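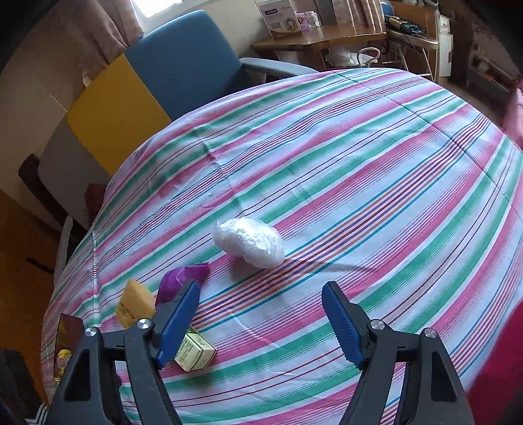 **October, 16:30 - packing trial, Neletti tablecloth**

Not convinced by the Bomgate sheet. It wants the small packets put out before the big wrapped bundle, and I can't see what that gains us. The purple packet creases whatever we do. The green and cream carton ended up at an angle again, bottom left with the others.

Cloth still has its fold line and the vertical crease. Kanaujia swear 80 seconds of steaming sorts it - I doubt it. Nedar quote 17 minutes for the whole table, which I'll believe when I've timed it.

To do: try without the cloth.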